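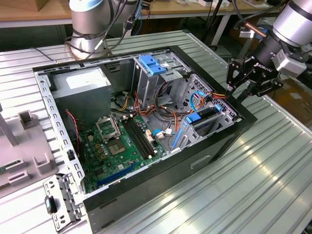
The right arm of the Grerata cell over an open tower, with the drive bay below the gripper.

THE HOLD AT STEP 75

The following account was prepared by the Maintenance Office of the Lovstead Recovery Works and is placed with the papers of the Grerata cell. It replaces the shorter account submitted in August, which the Works Manager returned with the remark that it explained the fault but left out what had happened.

The Grerata cell opens desktop computers and takes out the parts that can be used again. It was supplied by Cimov and set up in the east hall, where it has two arms, a ribbed aluminum table and a gray plastic fixture at the left-hand side. Its program runs to 135 steps. At step 75 the right arm comes down over the drive bay, pauses for the camera on its wrist to find the drive, and closes on it.

On the first day of the month the arm began to hold at step 75. It came down as it should, stopped above the bay, and stayed there. No alarm was given. The cell reported itself as working. An operator who happened to be filling in the shift sheet looked up after some minutes and saw that nothing had moved.

The operator pressed the stop, returned the arm to its home position and ran the step again. The arm went down and closed on the drive without trouble. The event was entered in the log as "slow at 75." In the next two weeks the same words were entered by four different hands, and each of them had dealt with the matter in the same way.

The Maintenance Office was informed when the hold could no longer be cleared by a second attempt. A technician was assigned. She had been at Lovstead for less than a year and had worked mainly on the conveyors in the Dekker building, across the yard. The senior technician who had looked after the cell since its delivery had retired in the spring, and his post had not yet been filled.

The technician followed the usual order. She cleaned the lens on the wrist. She inspected the fingers of the gripper for wear and measured the opening between them. She tightened two screws on the camera mount that did not need tightening, and entered this in the log with the same care as everything else. She put one tower on the table and kept it there for the whole of the work, so that any change in the result would have to come from the cell.

The arm held at step 75.

She then turned to the cables. The cables were sound. She turned to the power supply of the cell, which was also sound, and to the air line, which the cell did not use but which appeared on the checklist. By the end of the second day the checklist was complete and the arm had been in the same place for most of the afternoon, waiting for something.

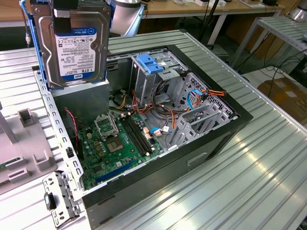
How often must the wrist camera be calibrated?

The camera is calibrated once a month, and again after any work on the wrist, the gripper or the camera mount. The result is signed for in the cell log before the cell is released to the shift.

The technician had read this rule on her first morning, and it was the rule that gave her the first real answer. She had touched the mount, and she was therefore bound to calibrate. The calibration passed. She printed the result and compared it with the one before, and then with the one before that, going back through the binder until she reached the previous summer. All of them had passed. But the older sheets, in the retired technician's writing, had a number in the margin that the form did not ask for. The number was 5. It stood beside the line for the height of the fixture, on every sheet up to the spring. After the spring the margin was blank.

She asked the Office what the number meant. The Office did not know. She asked Cimov, and was told politely that the form had no such entry and that the margin was the customer's own affair. The Works Manager authorized a call to the retired technician at home. The call was made at 4 p.m. and was not answered. A message was left.

In the meantime the technician measured the fixture. According to the drawing, the raised blocks should have stood level from front to back. They did not. The rear of the fixture was 5 millimeters low, and the table showed no sign that it had ever been otherwise.

What she did next was not on the checklist. She took everything off the back end of the table, lay down on the floor of the cell with the power locked off, and looked up at the underside of the fixture with a hand lamp. Four bolts held it. Under the front two there was bare metal. Under the rear two there were marks where something had once been pressed flat, two pale circles with clean edges.

The retired technician returned the call shortly after 6 p.m. The Office has his permission to report what was said, without his name. He had found the fixture low in the week the cell was delivered. He had asked for a new one and had been told that it would come. Until it came, he had cut two shims from sheet steel and put them under the rear bolts. Every month he had taken the fixture off to clean beneath it, put the shims back and written the thickness in the margin, so that whoever came after him would know. He had supposed that whoever came after him would be standing next to him for a few weeks before he left.

He asked whether the new fixture had ever arrived. The Office undertook to find out.

The fixture had been taken off for cleaning once since the spring, by a contractor who had followed the printed instructions exactly. Two loose pieces of steel were not mentioned in those instructions. They were found the next morning in a jar on the window sill, among washers, where somebody had put them as being too well made to throw away.

From that day every tower had sat a little lower at one end. The camera had allowed for this as far as it was able. In the logs the technician could follow the cell's confidence in what it saw, a figure that the machine wrote down at each grip and that had never before been printed out. It had gone down by small amounts from one week to the next. When it fell below the limit, the arm did what it had been told to do in case of doubt: it stopped above the drive and looked again. It had not been told how many times to look. On the last evening before the repair it had looked 256 times.

The technician refitted the shims in the presence of the shift supervisor. She set the torque on the four bolts, checked the blocks with a level and calibrated the camera. She then returned the tower to the table and stood at the panel with her hand near the stop.

The arm came down over the bay. It paused. It closed on the drive.

The supervisor asked her to run it again, and she ran it again. The Office notes that the step was then repeated well beyond the number of trials required, and that no reason for this is given in the log.

The following morning the retired technician came to the gate without an appointment and was issued a visitor's badge. He remained in the cell until the noon break – the supervisor has confirmed that he touched nothing. He read the new entries in the binder and asked for a pencil. In the margin of the current sheet, beside the line for the height of the fixture, the number 5 now appears twice, in two different hands.

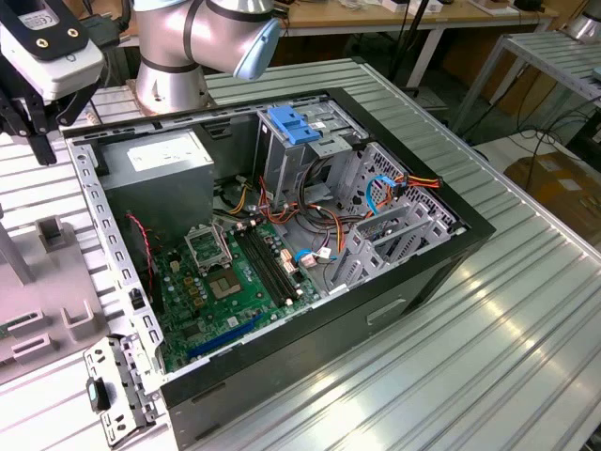
MEASURES ADOPTED

The shims are entered on the parts list of the Grerata cell as permanent parts, with their own number and a drawing made by the technician.

The cell now raises an alarm at the third look.

The calibration form has been given an additional line. The Office proposed to call it "Shim thickness." At the technician's request it is headed "Anything the next person should know," and the space beneath it has been made larger.

The order for a new fixture was found in the purchasing files of the Dekker building. It had been approved and never sent. The Office has asked whether it should be sent now, and awaits a reply.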